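4.3 End-effector comparison on the laundry task

The grasping results in Section 4.2 were collected with the arm clamped to a bench and the cloth laid flat at a known height. Those conditions favor both end effectors. In this section we compare the same hardware on a two-armed legged platform working at floor level, where the reach is longer, the approach is steeper, and the balance controller shares the arms' torque budget.

Two end effectors were tested. The first is the Vorkix gripper, which closes on the object with a single actuated degree of freedom. The second is the Laro hand, a multi-fingered unit with independent finger flexion and a passive wrist coupling. Both attach through the same flange, so either can be fitted to either arm. Switching them requires a change of the tool mass in the dynamics model and a new hand-eye calibration, and we repeated the calibration after every swap. Early in the study we skipped this step twice, and the data from those two sessions were discarded.

Teleoperation used the Rafferty controller, which maps the operator's wrist pose to the tool frame and passes a single trigger value to the end effector. For the gripper, the trigger sets jaw position directly. For the hand, the trigger moves the fingers along a fixed synergy from open to power grasp. The mapping discards much of what the hand can do, and the results below should be read with that in mind. A glove interface was considered and set aside, as it would have confounded the end-effector comparison with an interface comparison.

Each session consisted of 20 trials per end effector, with the order of the end effectors alternated between sessions. In a trial the operator picked up a rolled cloth, carried it to the washing machine, and released it inside the drum. A trial was scored as a success if the cloth was fully past the door seal at release. Partial insertions were scored as failures even when the cloth could have been pushed in afterward. Each trial had a time limit, after which the arm was returned to its start pose by the controller.

Failures were assigned to one of four classes: missed grasp, slip during transport, collision with the door or its frame, and timeout. Two annotators, V. Quintela and T. Rivadeneyra, labeled the failures separately from the recorded video and joint logs. Disagreements were mostly between slip and collision, where contact with the door frame pulled the cloth from the grasp. We resolved these by the order of events in the wrist torque signal. If the contact spike came first, the trial was labeled a collision.

The gripper produced fewer missed grasps. Its jaws could be driven down until they touched the floor and then closed without damage, and operators soon adopted this as their usual approach. The hand needed clearance for the fingertips to sweep under the cloth, and with the synergy mapping the thumb often arrived first and pushed the roll away. Slips showed the opposite pattern. A cloth held in the jaws at a single line of contact tended to unroll during transport, and the loose part then caught on the door seal. The hand enclosed more of the roll and kept its shape better.

Mixed configurations, with the gripper on the left arm and the hand on the right, were included at the operators' request. Figure 6 shows this arrangement, with the rolled cloth in the gripper and the hand open and unloaded.

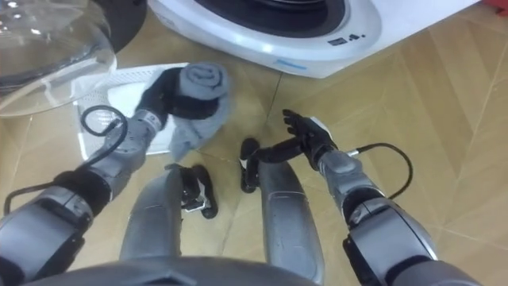
Which end effector should be fitted if only one type is available? For floor-level pickup of rolled cloth under single-trigger control, we recommend the gripper, because missed grasps cost more operator time than slips and its calibration is easier to maintain.

Figure 6. Mixed configuration at floor level, seen from above the platform. Left arm: gripper. Right arm: multi-fingered hand.

Cable routing affected both end effectors. The external cables form open loops near the wrists, and at large wrist rotations the loop stiffness was visible as an offset in the torque estimate. We compensated with a pose-dependent bias term fitted from 523 static poses recorded without a load. The remaining error was largest near the joint limits, and trials ending within 10 degrees of a limit were flagged in the logs but kept in the analysis.

The comparison covers one cloth type and one machine height. Wet fabric was not tested. The Drorkside data set, described in Section 5, includes a wider range of garments, although all of its trials were recorded with the gripper alone.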